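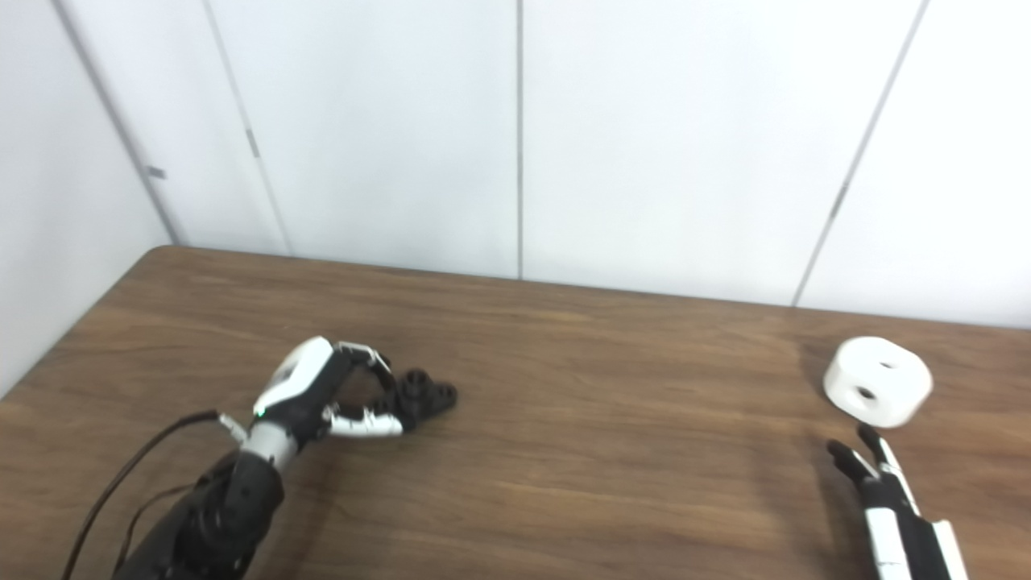
*Both hands at the table, with the black part on the left and the white cylinder on the right.*

# Plimament: questions we keep getting

Plimament is the planning and grasp-selection layer we run on top of the Plolavano arm controller. It is maintained by a small group at Tshabalala, and the person who merges things is Vusumuzi Molefe. These answers apply to the November branch. If you are on anything older, upgrade before you write to us.

### Does it learn grasps from demonstrations?

Partly. A learned model proposes grasps, and a plain old geometric checker throws most of them out. We've tried removing the checker every time somebody publishes a paper saying we can. So far it has gone back in every time.

### What success rate should I expect?

I don't like this question, but here are numbers. In our last logged batch we ran 635 grasp attempts, of which 591 ended with the part lifted and held until the timer ran out. Those were parts we had tuned on, on a table we had calibrated to, under lights we control. Your number will be lower. If a vendor quotes you a single percentage with no list of parts next to it, ask for the list.

### Why do you count a dropped part as a failure if it was lifted first?

Because the next step in the plan needs the part. Some groups score the lift alone, and it makes for a nicer chart.

### Can it plan for both hands at once?

It plans for both hands. Whether that counts as "at once" depends on how generous you feel. Each side gets its own trajectory, and a scheduler then checks the pair for collisions and delays one of them if it has to. There is no joint optimization. We had an experimental joint planner for a while, and it found some lovely motions when it found anything at all. It's still in the repo under `attic/`. Please don't file bugs against it.

### How does it deal with holes and bosses on a part?

Badly, if you only give it depth. Small holes tend to fill with noise, and the surface fit then treats them as solid. Give it a mesh if you have one. If you don't, set `hole_policy: avoid` and the planner will keep contact points away from any dark round region the segmenter flags. It is a crude rule and it also rejects perfectly good contacts on dark labels.

### My black parts vanish from the point cloud. Is that a bug?

It's a sensor problem that we get blamed for. Dark, matte plastic gives weak returns on many depth cameras. You can raise the exposure, turn on `fill_from_rgb`, or both. Look at the raw cloud before you touch the planner settings, and attach it if you open an issue.

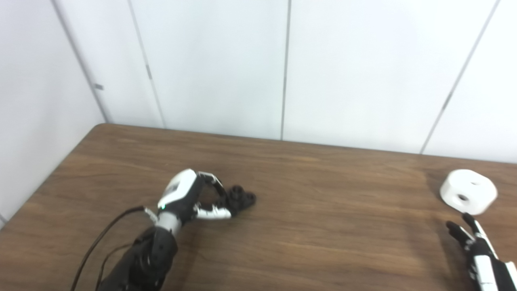 ### How often do I need to recalibrate the head camera against the arms?

We do it at the start of every working day and again after anybody bumps the mount. The routine takes 11 minutes. People skip it, then spend an afternoon adjusting grasp offsets to cancel out an error that the routine would have removed.

### Do I need Natent to use Plimament?

No. Natent is the log viewer, and Plimament writes its logs whether or not you have it installed. You can read them with any text tool. I'd still install it – scrubbing through joint states by hand gets old quickly.

### The planner reports success but the hand stops short of the object. What is going on?

"Success" in the planner log means a path was found. It says nothing about the hand having followed it. Check these in order:

1. The controller log, for a torque limit or a watchdog stop.
2. `approach_margin`, which ships at 2 cm and is often left there.
3. The age of the object pose. A stale pose is accepted with only a warning.

That third one ought to be an error. There is an open ticket, and Vusumuzi and I disagree about it. He says stricter handling would break too many existing setups, and I say those setups are broken already.

### Can I put a language model in front of it?

You can, through the task interface, and several users have. The interface takes a part name, a hand and a target pose. Anything that can fill in those fields can drive it. I haven't seen a case where this beat a dropdown menu for a fixed set of parts, though I'm willing to look at logs. Send logs, please – we have plenty of videos.

### Is it safe to run near people?

Plimament isn't a safety system and none of its checks should be treated as one. Use your hardware stop and your site's rules.

### Where do I report a problem?

Use the issue tracker, with the config file and the full planner log. Reports that say "it doesn't grasp" get closed after a reminder.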